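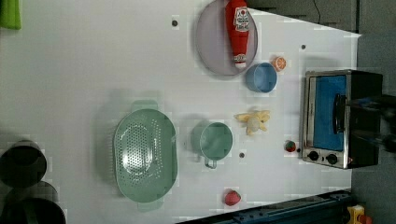
Bench at Hoxha, toaster oven on the right with the arm reaching in toward the handle

From: Hoxha bench
To: kitchen-floor list
Subject: Re: what is the arm going to do to the prep shift?

On Friday someone on the Jidel side wrote:

> I've read the Lilorard update and I still can't tell what it means for
> those of us who do prep. Are we losing hours? Are we going to be
> standing next to the thing all day pushing a button when it gets stuck?
> Also, why is it practicing with a plush banana when we don't serve
> plush bananas? I'm not against it. I'd just like somebody who works
> near it to say what a shift looks like now, in normal words.

Good questions, and I'm so glad you sent them to the whole list. I did prep at Clenano before I moved over to the bench, so I'll try to answer as a prep person.

Hours first. The schedule for Hoxha has the same hours on it that it had before the arm came in. What has changed is what's inside them. Two of us per shift now rotate off the line for bench time, and while you're on the bench you're not also covering the line. That was the thing we pushed hardest for, and we got it in writing. I can't tell you what the schedule looks like a year from now and I'd be suspicious of anyone who says they can. Ask at the June meeting. I'm going to.
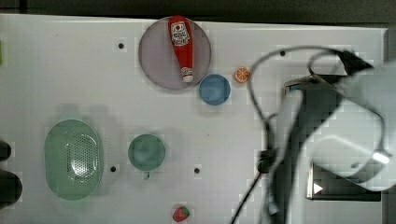 On getting stuck: yes, it gets stuck, and yes, somebody has to be there. But you aren't pushing a button all day. You put the bench into a starting layout, you drive the arm through the job by hand while it records, then you reset and go again. A block is 60 minutes and then you swap out, with 10 minutes in between to write up what went wrong. The write-up is my favorite part! You start noticing things about your own hands. I had no idea I always turn a pan handle toward me before I pick it up, and then I had to teach that to a machine and could not explain it to save my life. We argued over it for most of a lunch break, and a couple of the dish crew got pulled in too (they all do it the other way around, and they're convinced we're wrong).

As for the banana, the play food is soft and nobody cries if it lands on the floor. Real tomatoes were tried for one morning, before my time, and I've heard enough about the cleanup. The colander and the pots get moved around just the same, and what we want it to learn is mostly the reaching and the setting down: where a handle is, how far the oven door sticks out, how much room to leave next to a bowl.

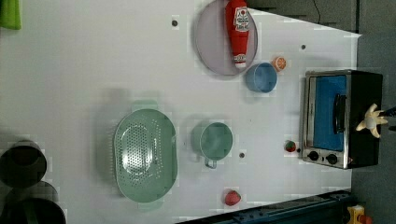 Clenano Kitchen Floor, Bench Team (Hoxha)

What I'd really like this to end up doing is the tray work. You know the trays. Out of the rack, onto the counter, into the oven, back to the rack, and by the end of the week your wrist feels like a rusty hinge. It's not doing that yet and it won't be doing it soon. Right now we're on plates, bowls and the oven door, and the door alone could fill another message this long.

A few things that are different for us already:

- The person on the bench decides when the arm runs. A lead can't start it from the office.
- Bench notes go to everybody on the shift, so if you spot something dumb, you can say so the same day.
- If you don't want bench time, you don't have to take it. Two people here have said no and they're still on the line as before.
- We get asked about layout now. Where the rack goes, how high the counter is. I've been complaining about that counter forever and this is the first time anybody wrote it down.

The part I don't love is the noise, which is more of a whine than a noise, and the training packet, which was plainly written for engineers. If Jidel gets a bench, ask for the short version. I've marked up my copy and I'm happy to scan it.

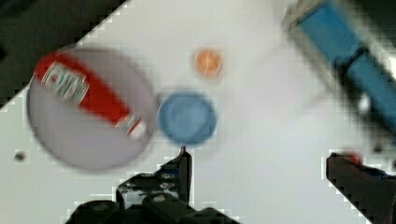

From the wrist camera: fingers open, the little orange piece farther up the table

You get that view on the monitor while you drive, and it takes some getting used to. It blurs when you move fast, so you learn to slow down near things. My first few blocks I kept looking up at the table and back at the screen and losing my place. Now I mostly watch the screen and only look up for the oven.

If anyone from Jidel wants to come over and try it, please do, mornings are best. Wear closed shoes and bring your complaints about the tray racks, I'm collecting them.

Hoxha bench, early shift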